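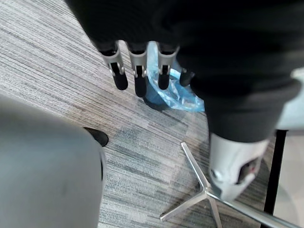
Print | E-mail this chapter

Chapter 2
Carpeted Floors: Pickup Before Vacuuming

Terms to know: carpet tile, dry soil, low pile, pickup, pile direction, traffic lane, walk-off mat

Most of the soil in an office carpet is dry. It comes in on shoes, drops off carts and boxes, and falls from desks. A vacuum cleaner removes a large share of it, but a vacuum cleaner is made for grit, dust and small crumbs. Larger items have to come off the floor by hand first. In this book that work is called pickup, and it is the first step of every carpet procedure in the chapters that follow.

Pickup covers paper, wrappers, plastic bags, rubber bands, paper clips, staples, cable ties, pens, bottle caps and food. It also covers things that are not trash but are in the way, such as a dropped glove or a phone charger. The cleaner has to tell one group from the other many times in a shift, often in a few seconds, and the rules for doing so are given in Section 2.3.

2.1 The floor itself

Commercial carpet is usually low pile. The yarn is short and dense so that carts and chair wheels can roll over it. It may be laid from a roll or as carpet tile. Tile is common in offices and classrooms because a single damaged piece can be lifted out and replaced. Where tiles have been replaced, or where they were cut from different lots, one square may look slightly darker or bluer than its neighbor. This is a color difference and will not clean out. New employees sometimes scrub at it.

Many commercial carpets are made in mixed grays with a striped or streaked pattern. The pattern hides light soil between cleanings, and it also hides small objects. A gray staple on a gray striped floor is hard to see from a standing position. Looking across the floor at a low angle, toward a window or lamp, makes such things easier to find. Clear and lightly tinted plastic can be missed in the same way when it lies flat, though a crumpled piece will often catch the light along its folds.

Before starting a room, note three points on the worksheet: the type of carpet, the condition of the seams, and the location of the traffic lanes. A traffic lane is the path that people walk most often, for example from the door to the copier. Lanes need more vacuum passes than the space under desks.

2.2 Thin plastic

Thin plastic bags deserve their own section. They weigh almost nothing, so air from a door or a floor fan will slide them across a room. They are slippery underfoot on hard floors and can be on carpet as well. When a bag is drawn into an upright vacuum it wraps around the brush roll, and the belt may slip or break. Heat from a slipping belt can soften the plastic and leave it stuck to the brush.

To pick up a bag, press down lightly on the crumpled part, close the fingers on as much of it as possible, and lift straight up. A bag taken by one loose corner trails behind the hand, and anything inside may fall out. Check the weight as it leaves the floor. If the bag has something in it, set it on a cart or table and open the top fully. Do not reach into a bag you have not looked into, and do not squeeze one to find out what it holds.

Empty bags go in the trash unless the building has a separate bin for film plastic. Bags should not be put in with bottles and cans.

Case: The Goodwin Building

Zarmeena Baloch supervised the evening crew at the Goodwin Building, which had carpet tile on both office floors. In November the crew sent 2 uprights out for repair in one week. The shop returned them with a note that plastic film had been wound around the brush rolls. Baloch walked the second floor the next evening ahead of the machines and filled a small can liner with bags, tape ends and packing film, nearly all of it from the mail area.

She changed the order of work. One person now walked each floor with a liner and a hand grabber before any machine was plugged in. The walk took 15 minutes a floor. She also asked the mail clerks for a second waste bin beside the table where boxes were opened. The crew had been starting at the far offices, and she moved the start to the mail area.

As you read the rest of the chapter, consider what Baloch would have needed to know about the building before writing the schedule, and what she should record afterward.

2.3 Trash or not trash

Three rules apply in most buildings. Anything in a waste container is trash. Anything on a desk, shelf or chair is not. Anything on the floor has to be judged.

Plain litter may be thrown away: a torn wrapper, an empty bag, a used napkin. Paper with writing on it is placed on the nearest desk. Boxes on the floor are left alone unless they are marked as trash. Keys, cards, jewelry and money go to the supervisor right away with the room number and the time. Loose hardware, such as a screw or a small bracket, should be saved, as it may belong to a chair or a door.

At the Conder office park, found items were kept for 30 days in a locked cabinet. Nusrat Virk, who wrote the procedure, required a tag on every item, including those that looked worthless.

2.4 Working around people

Daytime pickup is done with people in the room. Say that you are there before bending down near someone's feet. Keep

cords and carts out of the walkway, and leave the area under an occupied chair for later.

Continue to 2.5, Tools for Pickup

Print | E-mail this chapter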